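**Slow kitchen drains after frying: what may be put down the sink?**

*Posted in: Shared Buildings > Water and Waste*

**Soltosholm House Office**

We manage a residential building of 158 flats, with a shared kitchen on the ground floor which residents may book for meals and gatherings. The kitchen sink has been slow to empty since February. The contractor has cleared the waste pipe twice and on both visits reported a build-up of hardened fat mixed with flour and crumbs. The pipe leaves the kitchen wall and runs under the corridor for nine metres before it meets the main stack, with very little fall along the way.

The present kitchen notice asks residents to "dispose of waste with care". We accept that this is too vague and wish to replace it. We should be grateful for advice on the following points.

Is it acceptable for small amounts of cooking oil to be washed away with hot water and washing-up liquid? Several residents have told us that this is what they do at home.

How should batter, breadcrumbs and leftover fried food be dealt with?

Is there any value in a regular dose of drain cleaner, and if so, how often?

The building does not have a waste disposal unit and the landlord does not intend to fit one.

---

**Skeseck Tenants' Advice Desk**

Cooking oil should not be put down the sink in any amount. Hot water and washing-up liquid will carry it past the trap, but the oil cools further along the pipe and settles there. In a long pipe with a shallow fall, as described, it will settle sooner. We would advise that the notice say this in plain words and without exceptions, as wording such as "small amounts" will be read differently by each person using the kitchen.

Used oil should be left in the pan until it is fully cool and then poured through a funnel into a bottle with a screw cap. A bottle holding 500 ml is enough for shallow frying. For deep frying we suggest that the office provide a 3 litre container, kept in the cupboard under the sink and clearly labelled. Many councils accept used oil at the household recycling centre, though you should check the local rules before printing anything.

Batter needs separate mention. People who would never pour oil away will often rinse a batter bowl under the tap, and flour and water make a paste which sticks to any grease already in the pipe. The bowl should be scraped into the food bin and wiped with kitchen paper before it is washed. The same applies to fried food itself. The coating on prawns, fish or onion rings holds a good deal of oil and breaks up readily in water, so whole pieces should be lifted out of the sink and put in the food bin. They should not be pressed through the plughole.

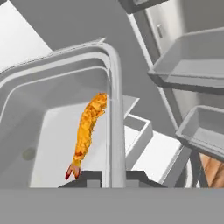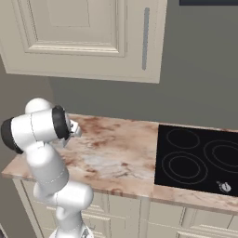
*First picture: a tempura prawn in the sink basin. Second picture: the marble worktop.*

Where the worktop is marble, oil splashes should be blotted promptly with a dry cloth and the area then washed with a mild soap. Vinegar and lemon juice are sometimes suggested for grease and should be kept away from marble, as acid will dull the surface. The bottle and funnel are best stood on a tray while oil is being poured.

As to drain cleaner, we do not recommend regular dosing in a shared kitchen. A plughole strainer, emptied into the bin after each booking, will do more good at less cost. If the pipe continues to block once the new notice is in place, the landlord should be asked to look at the fall of the pipe itself — no notice will correct that.

---

**Plurkis**

Agree with the above regarding oil. In our building the strainer was removed by users because it slowed the water, so please consider obtaining two.

---

**Montoya Court Management**

It is our practice to pour a full kettle of boiling water down the sink each evening and we have had no complaints. Baking soda may also be added. We cannot say whether this would suit a pipe of the length described.

*Reply from Skeseck Tenants' Advice Desk:* We would ask readers to be careful with this method. Boiling water may soften plastic waste pipes and loosen push-fit joints. Hot water from the tap is sufficient for ordinary rinsing.

*Reply from Soltosholm House Office:* Our pipe is plastic, and we shall therefore not adopt the kettle method. The remaining advice is noted with thanks. A draft notice will be put up beside the sink for comment, and two strainers have been ordered.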